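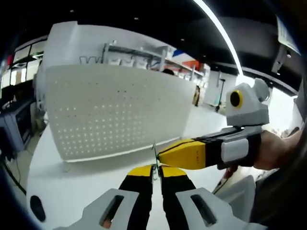
Thin wire at the bench.

Workshop > Notebook > Kiln log

August 9, 2025

Glaze test for the Pornthorpe tiles. Set the controller to 1,050, held 5 minutes. Witness cone went over too far — same as the July firing. Zofia thinks the thermocouple reads low. Will swap it before the next load.

Batch 479 crawled at the corners. Less clay in the mix next time.
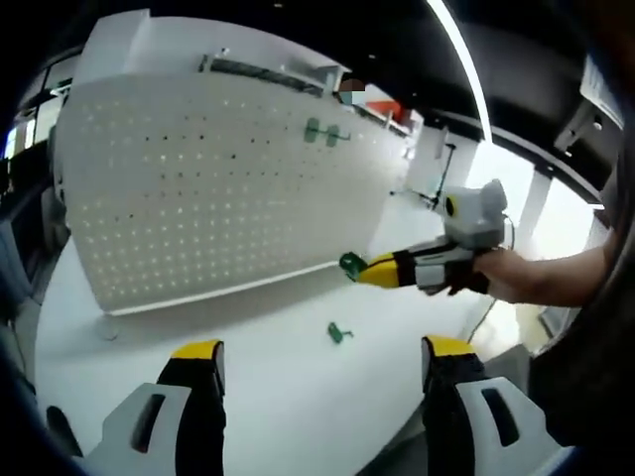 To do

Ask Catinca for the Fahmy recipe
Sieve the rest of the white
Rewash shelves

Print this page | E-mail this page

Recent entries
Soma slip, second try
Killness clay shrinkage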